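Snack Basket Returns to Pleredgate, With Cucumber

PLEREDGATE — The shared snack basket at the Herent building is back in service this January, 14 weeks after it was withdrawn over what a notice by the elevator called "crumb-related concerns."

The basket is pink, plastic and full of holes, and it has more regulations than the parking lot. Under the new rules, chips go in the basket, everything else goes somewhere else, and bags are to be finished by the person who opens them. The last rule has already been described by several tenants as "not a problem."

Tenants were asked to choose the opening flavors in an online poll run by Raju, the small grocery on the ground floor. It drew 261 votes, a handsome result in a building with 200 tenants. Raju said it saw no reason to look into the matter.

Classic and cucumber came out on top. Cucumber has its critics, most of them on the third floor, who hold that a potato chip should taste of potato and that a salad is a separate event. Its supporters say it is refreshing. The two sides have agreed to share a basket, if not an elevator.

The Dratport Road side of the building, where the games room is, had asked for a basket of its own. That request was turned down, and the games room will go on keeping its snacks where it always has, near the chess pieces. Players there say they can tell a bishop from a potato chip and would like this noted.

Money for the first stock came from the vending machine fund, which stood at $2,049 when the machine was hauled away last spring. The machine had taken coins reliably for years and given back snacks when the mood struck it. Few tenants have asked for its return.

Raju will top up the basket each morning before 9 a.m. Requests for new flavors can be left at the register, in writing, one per tenant. Anyone suggesting plain rice cakes is asked to bring their own basket.

A review of the crumb situation is planned for the spring.

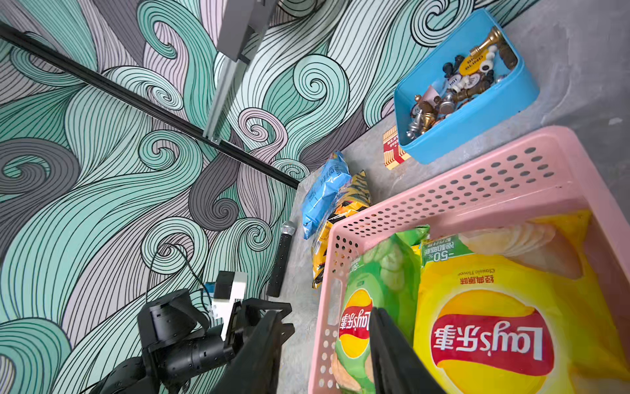
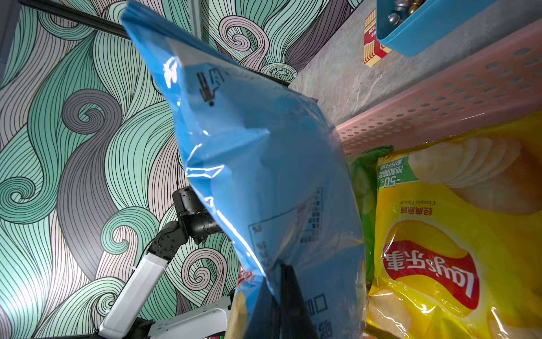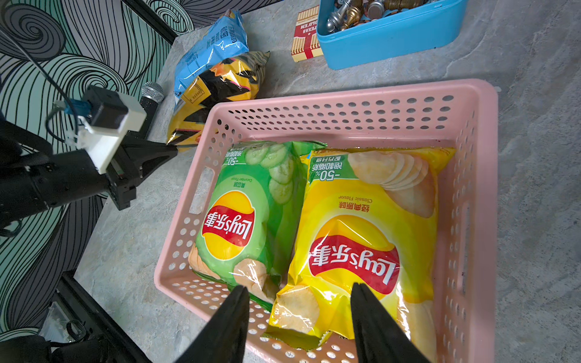 Last photo: Cucumber and Classic, side by side in the pink basket.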